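旧毛绒玩具翻新:从一团灰扑扑到又软又蓬

先说一句,翻新毛绒玩具真的会上瘾!我第一次动手是因为翻柜子翻出一只压了好多年的兔子,耳朵打结,肚子里的棉花缩成两个硬块,摸上去像揣了两颗核桃。折腾了一个晚上加一个白天,它又能坐直了,我高兴得满屋子找还有什么可以拆。下面的步骤就是那以后一只一只做下来攒的,手缝只会平针也完全够用。

要准备的东西

中性洗涤剂或者婴儿洗衣液,两个盆,一条旧毛巾,一把宠物用的针梳(齿尖带小圆头的那种),小剪刀,拆线器,长针,涤纶线,再加一包PP棉。一只中等大小的玩具,我一般备200克棉,用不完就留给下一只。线尽量选比布面深一点点的颜色,缝进去以后反而不显眼,浅线在绒毛里会发亮。

第一步:检查

拿到玩具先别急着下水。把它从头到脚捏一遍,看里面有没有发声盒、电池、豆袋或者铁丝骨架。有发声盒的必须先拆出来,缝口多半在后背或者屁股下面,顺着绒毛拨开,找到针脚最粗、最不整齐的那一段,那就是工厂最后手工收口的地方,从那儿拆最省事。眼睛和鼻子也轻轻拽一拽,松了的先记下来。

第二步:掏棉

拆开五六厘米的口子就够了,千万别贪大,口子越大后面缝起来越费劲。手指伸进去,把棉花一小团一小团勾出来,四肢的末端用筷子的圆头慢慢推。旧棉如果只是结块,没有异味,可以撕松了再用;发黄发潮的就直接扔掉吧。我称过自己最大的一只熊,掏出来的旧棉正好187克,塞回去的新棉却少得多,因为新棉蓬呀!
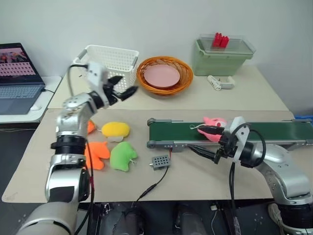

第三步:洗皮子

掏空以后的皮子洗起来特别快。盆里放温水,手伸进去不觉得烫就行,化开一点洗涤剂,把皮子按进去泡一刻钟,然后轻轻抓捏。不要搓,一搓绒毛就会打卷,后面怎么梳都有点毛躁。脏得厉害的地方用软毛牙刷顺着毛刷。换清水漂到没有泡沫为止,我通常要换三四盆。

颜色很深的玩具,下水之前找个不起眼的角落,用湿棉签按一下,棉签上染了色就单独洗,水也要用凉的。

洗完拿毛巾卷起来压水,像卷寿司那样,压两遍,再平铺着阴干。吹风机可以用冷风,热风对长毛绒是灾难,我有一只小羊的脸就是这么吹焦的(现在它戴着一顶帽子)。

第四步:梳毛

等到皮子八成干,用针梳从毛尖开始梳,梳顺一截再往毛根走。遇到死结,先用手指撕开,实在不行就拿剪刀尖竖着剪一刀,横着剪会留下一个坑。梳完放着让它彻底干透,缝份里面最容易藏潮气,一定要翻过来摸一摸。

这一步最有成就感!灰蒙蒙的一层变成一根一根立起来的绒,看着就开心。

第五步:填充

顺序是先远后近:脚尖、手尖、鼻子、耳根,最后才是肚子。每次取乒乓球那么大的一团棉,撕蓬松了再送进去,大团硬塞肯定会起疙瘩。脖子要比别处紧一些,不然头会往前耷拉。肚子可以松一点,抱起来才舒服。想让它坐得稳,在屁股里缝一个装了100克玻璃砂的小布袋,布袋缝两道线,别省。给小小孩玩的就不要放了,全用棉。

填完先别缝,放一夜,第二天早上再捏一遍。棉花会自己沉下去一些,哪里空了就补一点。

第六步:收口

用藏针法。线从里面穿出来,左边布边挑一小针,右边布边正对着挑一小针,像爬梯子一样走下去,走四五针再把线拉紧,两条边就自己合拢了。拉线的时候朝着缝口的方向拉,不要往上提,往上提容易断线。最后打个结,针从结旁边扎进去,从远一点的地方穿出来,轻轻一扯,线结就藏进肚子里了。收完口用针尖把夹在缝里的绒毛一根根挑出来,缝线就几乎看不见了。

眼睛松了怎么办

塑料眼如果背后是卡扣,得趁棉花掏空的时候从里面压紧,压不住就换一副同尺寸的。给小孩玩的,我建议干脆改成绣的,黑线绣满一个圆,再用白线点一个小高光,精神极了。高光的位置两只眼睛要在同一侧,不然看着有点斗鸡眼。

平时怎么打理

不用老洗。每隔一阵子用干净的针梳梳一梳,撒点小苏打,装进袋子里摇一摇,放半小时再刷掉就行。收纳的时候别用真空压缩袋,压过一个冬天的玩具,棉花多半又要重新掏一遍。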